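Docs > Field Notes > Tagle site > README

Overview Setup Task list Staffing Known limits Changes

Last updated: February

# Tagle site: garment pickup and sorting, working notes

This README covers the garment handling trial at the Tagle serviced apartments. It describes what the arm does, what the housekeeping staff do, and how the division of work changed over the trial period. Model weights and training scripts are kept in the Paneck repository and are not documented in this file.

Maintainer: Angelica Barredo, Zivura operations group.

## Scope

The trial concerns clothing left in furnished apartments between stays and during weekly service. Before the trial, housekeepers collected clothing by hand, checked pockets, sorted pieces by wash type and logged anything that looked like lost property. The arm takes over collection from seating and low tables, and the first sort. Pocket checks, stain checks and lost property stay with staff.

Out of scope:

- bed linen and towels
- shoes, bags, belts
- anything on the floor under furniture
- guest rooms marked occupied

## Hardware

One arm on a wheeled base with a two-finger gripper and a wrist camera. The base is moved from room to room by a housekeeper and parked with the brake on. The arm does not drive itself. A tray on the left side of the base holds the sort bins.

The charging point is in the second-floor linen room. A full charge covers one shift if the arm is put in rest mode during moves. Staff were leaving it in hold mode in the first weeks, and the battery ran out before the last rooms.

## Task definition

A task is one piece of clothing, from first approach to release over a bin. The operator starts a run from the tablet and may stop it at any point. Each run is logged with:

- `room_type`: studio, one_bed, two_bed
- `surface`: sofa, chair, bed_end, table
- `garment_state`: flat, folded, bunched
- `result`: placed, dropped, stopped, skipped
- `stop_reason`: free text, required when result is stopped

The release contains 311 runs. Runs started by mistake and ended before the arm moved were removed. No other filtering was applied, so dropped and stopped runs are present.

Bunched garments on upholstery are the main case. The fingers need a raised fold or an edge that stands clear of the cushion. A collar or a cuff turned outward usually gives one. Where the garment lies close to the fabric under it, the planner can select a point on the cushion cover, and the operator has to stop the run.

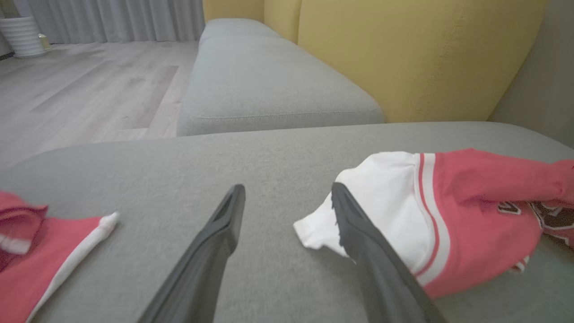

Angelica Barredo objected to an earlier draft of this section, writing that it put the stop down as an operator action and left out what it costs the operator. A housekeeper who has to watch every approach to a sofa is not free to do the bathroom, she wrote, and on those runs the arm has added a job to the shift without removing one. The `operator_present` field was added after her comment. It records whether the operator stayed within reach of the tablet for the whole run.

The field is filled in by the operator and was not back-filled for earlier runs. Treat a blank value as unknown.

## Staffing

The site has 6 housekeepers on the day shift. The number did not change during the trial. What changed is the order of work within a room.

Previous order: clothing, bed, kitchen, bathroom, floor. One person did all of it.

Current order: the housekeeper parks the base by the seating area, starts the first run, and strips the bed while the arm works. Bins are checked by hand before leaving the room. Kitchen and bathroom follow after the base has been moved out to the hallway, where it waits for the next room.

Effects reported by staff in the shift notes:

- Less bending over low sofas. This was the most common positive remark.
- More interruptions. The tablet alert sounds when a grasp fails, and the housekeeper has to come back from the bedroom to confirm a retry.
- Disagreement about who is responsible for a torn seam. Current rule: any damage in a logged run is charged to the project account and does not go on the housekeeper's record.
- New training load. Each operator needs up to 4 hours before working alone with the arm. Training is paid and takes place on shift.

Room targets were left at their pre-trial level. Management asked for a higher target after the first month. The request was put on hold when the logs showed that time saved on collection was mostly spent on retries and moving the base. It may come up again once the retry rate drops, and staff should see the figures before it does.

## Sorting rules

First sort is by color group (light, dark, red) and goes to three bins. Garments with mixed panels are sorted by the largest visible area. Prints and trim are ignored by the classifier. White collars or cuffs on a red body should go to the red bin, and housekeepers have asked for a fourth bin so that these can be washed cold on their own. The tray has no room for a fourth bin at present.

Care labels are not read. Staff check them at the machine.

## Known limits

- Run timeout is 60 seconds. Large garments that need two grasps often exceed it and are logged as stopped.
- Two overlapping garments may be lifted as one. The bin scale catches some of these cases but not light shirts.
- Loose-weave throws are sometimes proposed as clothing. The operator should remove them from the seat before starting.
- The wrist camera view is partly blocked by the fingers when they are close together. Approach from the side with the clearer view where the base position allows it.
- Only furnished apartments at one site are represented. Do not assume the results carry over to hotels or care homes.

## Privacy

Runs are recorded only in rooms where the guest has agreed to in-room service by the arm. Recording stops when the arm enters rest mode. Shift notes were stripped of staff names before release. Operator IDs were replaced with random codes, and the key is held on site and not by the project. Run logs are not used for performance review. This was agreed with staff before the first run and is a condition of the release.

## Changes

- Added `operator_present`.
- Moved tablet alert volume control to the main screen. Requested by the Thursday crew.
- Replaced Tikik bin liners with rigid inserts after liners caught on the fingers during release.
- Split `garment_state` value "loose" into "flat" and "bunched". Older runs were relabeled by hand.

Open items are the fourth bin, a longer timeout for two-grasp garments, and a quieter alert for rooms next to occupied ones.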